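Home Stories How It Works Try It Ask Us Grown-ups

Filed under: Robots & Machines, ages 8 and up

How do you teach a robot to do a job?

You show it. Over and over and over.

OK so that's the short answer. Longer one coming up.

Think about tying your shoes. Did someone hand you a list of rules? Probly not. Somebody sat next to you, put their hands over yours, and moved your fingers through the loops. Then you tried. Then you messed up. Then again. Robots can learn kind of like that, and there are two main ways to do it.

Way one: by hand. A person grabs the robot's arm and pushes it where it should go. Down, over a bit, stop. The arm goes floppy on purpose so it's easy to push. All that time the robot is writing down where each of its joints is, many times every second. A joint is a place where the arm bends, like your elbow. When the person lets go, the robot has a recording and can play it back.

Way two: by remote control. The person doesn't touch the robot at all. They hold a controller, or move a smaller arm that the big arm copies. Move the little one left, big one goes left. Squeeze, and the gripper squeezes. (A gripper is a robot's hand. Usually just two fingers, no thumb.) The fancy word is teleoperation. "Tele" means far away, same as in telephone.

So which is better? Depends! Pushing by hand feels easy and you can feel when you bump something. But your own hands and elbows get in front of the camera, and then the robot learns from pictures with a big sleeve in them. Remote control keeps you out of the way. It's harder to learn though. Lots of people are terrible at it the first day.

Siamak Mirzaei teaches robots at a workshop called Naltside, and his team works on desktop computers. Taking them apart, putting them back together. Computers are a good test becuase everything inside is small and close together, and some of it can break if you push too hard.

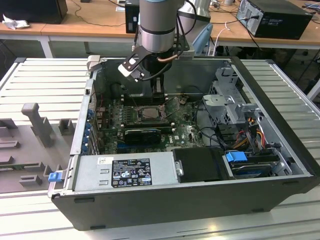
Siamak's rule is go slow near the green board. That's the motherboard, the big flat part that all the other parts plug into. In the middle is a square spot called the socket, where the main chip goes. Your hand knows when it is pushing too hard. A robot only knows if somebody gave it a way to feel, or showed it how gentle looks.

One turn of showing is called a demonstration, or demo. How many does it take? For one small job, the Naltside team recorded 200. Then they looked through them all and threw out 51. Why? Someone sneezed. Someone dropped the part. Someone got bored and went wobbly. A robot copies your mistakes too, so bad demos go in the trash.

Next the computer studies the good ones. It looks for what stays the same each time. Always come down from above, always slow at the end. That's the part called training. After that the robot has to try by itself, with a person near the big red stop button.

And if somebody moves the case a little to the left? A plain recording would miss, it'd go right back to the old spot. A robot that has trained on lots of different demos, with the case in lots of different spots, has a better chance. So the teachers move things around between turns.

Try it at home: close your eyes and have a friend guide your hand to pick up a cup (plastic!!). Do it five times. Now do it alone, eyes still closed. Then get your friend to move the cup a tiny bit and go again.

New words: joint, gripper, demo, teleoperation, training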